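Budget for the boring stuff first

I run a small packing operation called Truneren out of a unit in Diddale, and every March I sit down with a spreadsheet and try to guess what the robot side of the business is going to cost us over the next year. I have now done this enough times to have an opinion, and my opinion is that most small shops plan for this equipment backwards. We did too, so I'm not throwing stones here.

The way it usually goes is that you fall in love with an arm. You read the spec sheet over lunch, you get a quote, you gulp, you get a second quote, and by the time you've argued yourself into it the whole budget is arm. Then there's one line at the bottom that says "accessories" with a round number next to it that somebody made up. Ours said 883 dollars the first year. I remember typing it in and feeling pretty responsible about it!

Want to guess what we spent in that category by the end of the year? 3442. And we weren't careless. We weren't buying fancy stuff either. It was fingers, rubber pads, cables, tape, table coverings, two lamps, and boxes. So many boxes.

Let me talk about boxes for a minute, because I think they get treated as free and they are not free. If you want a machine to handle folded cardboard, you have to have folded cardboard for it to handle, and it has to be the kind of cardboard your customers send you – with flaps that don't sit flat and rims that have gone a bit ragged. A fresh box is easy. A box that has been opened and folded and taped back down is a different animal, and that's the one that shows up on a real job. 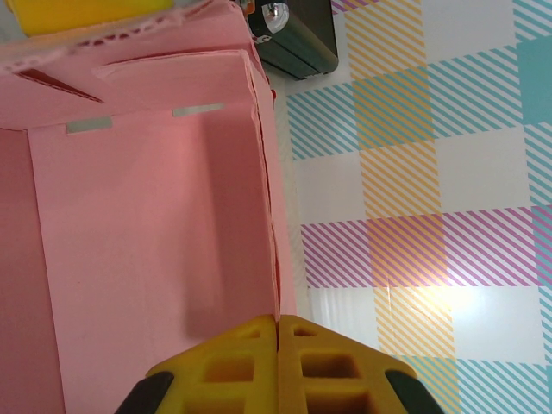
We went through 70 of them in one stretch before I started tracking them as a cost. Some got crushed, some lost a flap, some were fine but had gone so soft at the corners that they stopped being any kind of fair test. I'd been grabbing them from the supply shelf as if they'd grown there. Once I put them in the spreadsheet as their own line, with a price and a reorder point, the whole picture of what the project cost me shifted, and I stopped blaming the arm for being expensive.

Thin walls are the hard part, by the way, and they're where I'd tell anybody to spend. A gripper that can pick up a solid block all day long may be hopeless at the edge of a carton, where you've got one layer of board and a finger has to go on each side of it. Squeeze too hard and you crease it. Too gentle and it slides out. When we were shopping, every salesperson wanted to tell me about payload. I don't care about payload! I pack things that weigh less than a sandwich. I wanted to know what the fingers were made of, how fast I could swap them, and what a replacement pair cost, and I had to ask those questions three or four times before I got a straight answer.

So we bought cheaper than we'd planned on the arm and better than we'd planned on the fingers. The Zideck package we'd been eyeing was a lovely piece of kit and I still sigh over it a little, but the fingers were a special order with a long wait, and I couldn't see us sitting idle for weeks over a worn pad. We went with the plain setup from Edet instead and put 1990 of the savings into a spares drawer. I would make that trade again tomorrow. There are people in this business I respect a lot who think I'm nuts, and who say a better arm holds its value and spares just sit there. Fine, they do just sit there. So does a fire extinguisher. 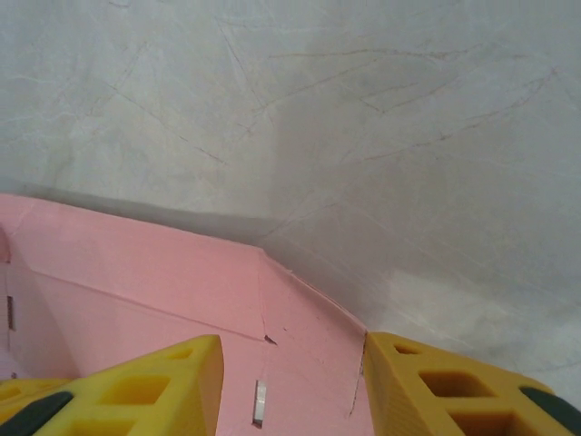

Yellow fingers at a folded pink rim, with a staple or clip showing in the board.

Staples are another thing I'd never have thought to budget for. A staple in a panel is a little bit of metal right where you may want to put a rubber pad, and pads cost money. You can decide that you'll only ever work with clean, glued, perfect cartons, and your costs will look terrific until a customer's real cartons come through the door. Or you can plan for staples and tape and torn bits from the start, accept that pads are going to be a regular purchase, and set the number accordingly. I'm firmly in the second camp.

Same goes for surfaces. I was quite stubborn about this one at first, because a table is a table, right? But a camera down at the wrist sees a whole lot of table. Patterned cloth, pale marble-look stuff, glare, shadows from the machine itself – all of it ends up in the view, and if you only ever practice over one nice matte gray top you're going to get a nasty surprise at the first job with different furniture. Table coverings are cheap. Buy several and write them down as equipment. I used to bury ours under office supplies, and then I couldn't work out why we seemed to be spending so much on pens.

The other line I'd add, and I know it's dull, is time. My spreadsheet now has a column for hours spent folding, taping and resetting between runs, and I charge those hours at what I'd pay a person to pack orders. The first time I filled in that column I went and made a coffee and stood in the parking lot for a bit. It's a big number. It still made sense for us to carry on, but it made sense by a lot less than I'd been telling people, and I'd rather have known that before I signed for anything.

If you're at the quote stage right now, try this. Take whatever you've got for the arm and cover it with your hand. Look at what's left on the page. If it's one line, go back and break that line into fingers, pads, cables, work surfaces, lighting, stuff to practice on, and hours. Get a price for each. You may find you can't afford the arm you wanted, and yes, that stings for an afternoon.

We're redoing our own numbers this month, and I've already been told that the tape estimate is too low.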